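Crayfish Season, and the Long Way to Clulcombe

Sunday, May 7, 2023

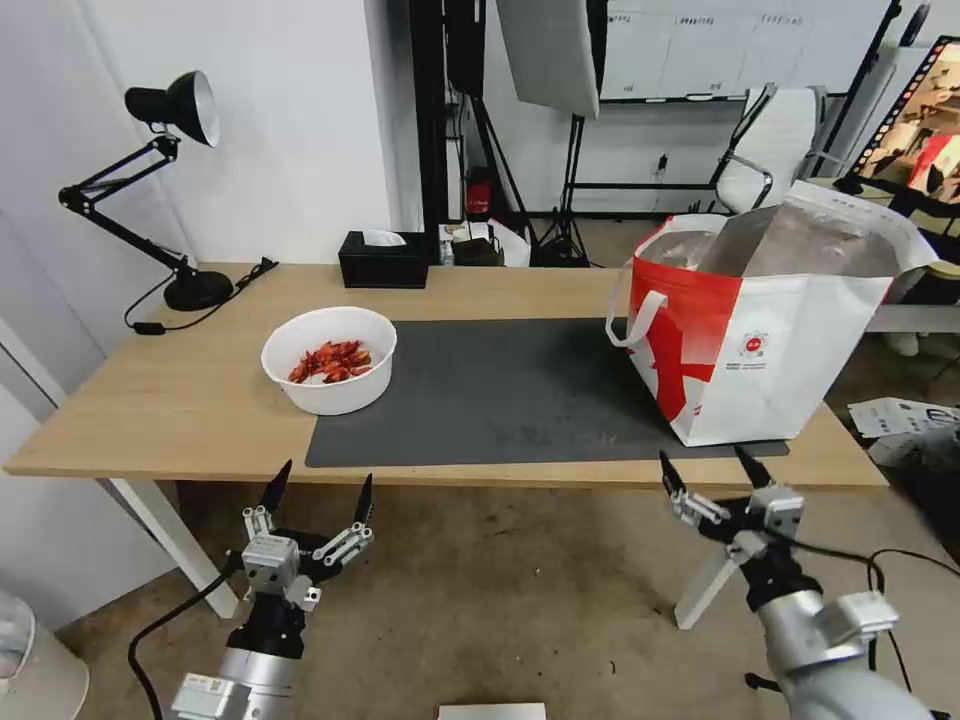

A bowl of red crayfish, cooked and ready to go.

My aunt called on Thursday to ask if we were coming up to the lake this year, and I said yes before she'd finished the question. We've been going to Clulcombe since I was 14, and the drive still feels longer than it should, mostly on account of my family's habit of stopping for everything. There's a bakery in Dallside with the good poppy seed rolls (get there before ten or forget it), and then the farm stand, and then somebody needs a bathroom.

The town only has 3000 people in it, but on boil weekend you'd think it was twice that! Folks park all the way down Gornance Road and carry their own chairs. My uncle does his pot the way he always has, with far too much dill and a bottle of beer, and he won't hear a word about corn. I like corn in mine. We have this talk every single year.

What I look forward to most is the evening part, when the kids have run themselves silly and the grown-ups are still picking at shells and telling the one about the canoe. My fingers smell like lemon and garlic for two days after and I don't mind a bit.

I still need to find the big cooler, and I promised to bring 12 lemons and the paper tablecloths. If anybody reading this has a decent potato salad recipe that can sit through a hot car ride, please leave it in the comments. Mine went soupy last time.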